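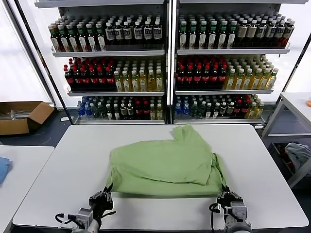

Light green shirt, partly folded. Bottled drinks on the shelves behind.

Folding T-shirts for a small shop: by hand or with a board?

macarena_r
Posted March 12, 2024

Good morning to all. I sell cotton T-shirts, plain colors, in a small shop in Talavera. At this moment I have 400 shirts to fold before the summer season, and my sister tells me that I must buy a folding board. I fold by hand since many years and I am not slow, but my piles are not equal. After one week the pile leans to one side and the customers pull from the middle. Does a board make a real difference? The one from Vuken looks good to me but the shipping is expensive.
Macarena Requena

tandach_lad
Buy the board. I worked two summers in a gift shop and we would have been lost without it. Any brand, they are all the same piece of plastic.

eluned.f
I do not agree that they are all the same. The cheap one I had was too wide for the small sizes, so the sleeves came out at the sides and I had to correct each shirt. I went back to hand folding and my piles are fine. Measure your shelf first, then decide.

stillstead77
Same opinion as Eluned. Cut a piece of stiff cardboard to the width of your shelf, put it on the back of the shirt, fold around it, pull it out. It costs nothing. Replace it when the corners become soft.

macarena_r
Thank you, I will try the cardboard this evening. One more question. My table is old wood and a little rough, and the cotton catches on it when I turn the shirt. Is it worth to change the table also?

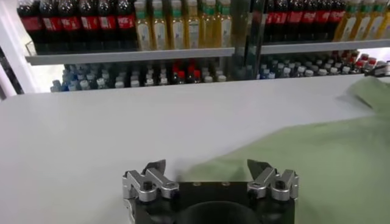
eluned.f
Cotton jersey moves a lot while you fold it, so for me the surface matters more than the board. If the shirt catches, one side gets stretched and the fold goes crooked before you notice. I would look for a smooth white table top like this one. Dark lint and loose threads are easy to see on white, and you can pick them up before they go inside the shirt. If you do not want a new table, put a plain sheet of melamine over the old one.

tandach_lad
White shows every pen mark also. I prefer gray.

eluned.f
Then do not write on it :)

stillstead77
Check the height too. Mine was 870 mm and my back was hurting after 2 hours. I put blocks under the legs, now it is 927 mm and I can stand the whole afternoon. But I am tall, so do not copy my number.

macarena_r
I am not tall, I will leave the legs as they are. The cardboard works well with the medium size. For the XL I need to cut a wider one.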